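How to Set Up a Desk for Household Paperwork

Posted June 30, 2019
14 shares | 3 comments

Most paperwork trouble starts with the desk. Bills get opened in the kitchen, read in the hallway and put down wherever there is a flat spot. When one of them is needed again, it could be in any room. One desk, set up for the job, fixes most of this. You don't need a separate office, and you don't need to buy much.

I do all of the paperwork for our house and for my mother's apartment, and I have moved this setup twice. The steps below are the ones I repeat each time.

What you need

A desk or table at least as deep as your forearm and hand together
A small open shelf with two levels
Two trays or shallow boxes
A box of plain folders (I buy the Prirnen ones, but any brand will do)
A pen, a marker, a stapler and a letter opener
A wastebasket and a separate bag for shredding

Step 1: Clear everything off first

Take every item off the desk and put it on the floor or the bed. Wipe the top down. Do not sort as you go. Sorting while you clear takes three times as long, and you will end up reading old letters.

If the desk wobbles, fix it now. On a height-adjustable desk, tighten the bolts under the top at both ends, then raise and lower it once to check that no cords are caught. On a fixed desk, a folded piece of card under the short leg is fine until you can get a proper felt pad.

Step 2: Place the desk and set the height

Put the back edge near a wall so papers can't slide off behind it. Leave a gap wide enough for a cord to drop through. If there is a window, try to have it at your side. Light from behind you throws your shadow on the page, and light from in front is tiring after half an hour.

Your elbows should bend at close to a right angle when your hands rest on the top. I set mine for standing when I open mail and lower it when I have forms to fill in. If your desk doesn't move, set it up for sitting, and open the mail standing at the kitchen counter over the recycling.

Step 3: Put the shelf at the back

The shelf goes against the wall in the middle of the desk, or a little to the side you don't write with. Wire mesh is a good choice because you can see what is on the shelf from any angle and dust falls through the sides. Keep the lower level for things that are waiting on you. Keep the upper level for supplies.

Before you load it, stand at the desk and reach for the lower shelf without leaning. If you have to lean, pull the whole thing forward a few inches. 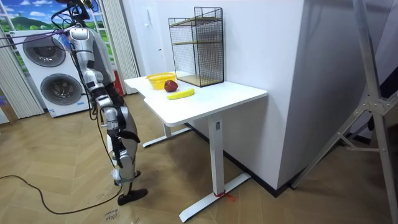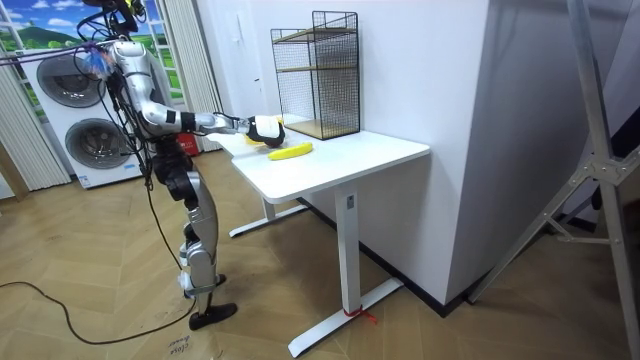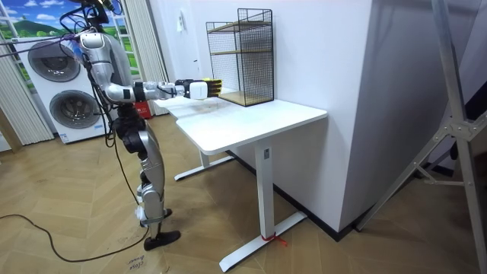
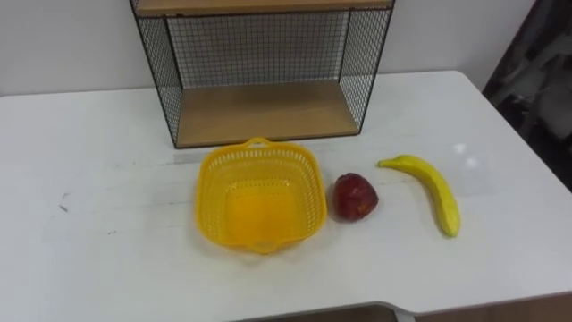

Step 4: Set up two trays

Label one tray "In" and the other "Out." Everything that arrives goes into In, unopened if you like. Out is for anything that has to leave the house: envelopes to mail, forms for school, a receipt for a return. Empty Out whenever you leave for the day.

Some people add a third tray for "Pending." I tried it for a year and it filled up with things I didn't want to deal with. Pending papers now go in one folder on the lower shelf, where I have to look at them.

Step 5: Make the folders

Start with 12 folders and no more. Mine are:

Rent or mortgage
Electric, gas and water
Phone and internet
Car
Health
Insurance
Taxes, this year
Taxes, last year
Bank
School
Warranties and manuals
Pending

Write the names in marker, in capitals, on the tab. Skip the color coding. I used it in my first setup and could never remember what green was.

Put Pending on the lower shelf and the rest in a drawer or a file box under the desk. A standard folder holds over 200 sheets before the spine gives out, but it gets hard to use long before that. Once you can't close one flat in your hand, split it in two by date.

Step 6: Sort the old pile

Now go back to what you took off the desk. Pick up one paper at a time and make one decision about it: file, act, shred or recycle. If it needs action that takes less than 5 minutes, do it then. If it needs longer, it goes in Pending with a note on the front saying what the next step is. "Call the dentist about June bill" is a useful note. "Dentist" is not.

Stop after an hour, even if there is more to do. Put the rest in a box under the desk and do another hour tomorrow. My mother's pile took 26 days this way and I never once dreaded it.

Step 7: Keep a short routine

Once a week, empty In, go through Pending and file what is finished. It takes me one cup of coffee. Once a year, after taxes are in, go through each folder and pull out what you no longer need. Check the rules where you live before you throw out tax records, and scan anything you would be sorry to lose.

Passports, birth certificates and the like don't belong in this system at all. Keep them together in a fireproof box or bag — somewhere away from the desk — and tell one other person in the house where it is.

A note on cords

If a printer or lamp shares the desk, run its cord down the back and along the wall, and tie up the slack under the top. Don't run cords across the part where you write. Paper catches on them and drags other paper with it.

Comments (3)

Margarida Aguiar
I did the twelve folders last night. I had to swap School for Pets but otherwise it matched what I had. How long do you keep utility bills?

Reply from the author
One year for me, unless I need them for taxes.

Rui Valente
I'd keep the third tray. My wife and I both use the desk and "Pending" in a folder means only one of us ever sees it.

Contact | Copyright 2019, all rights reserved | Back to top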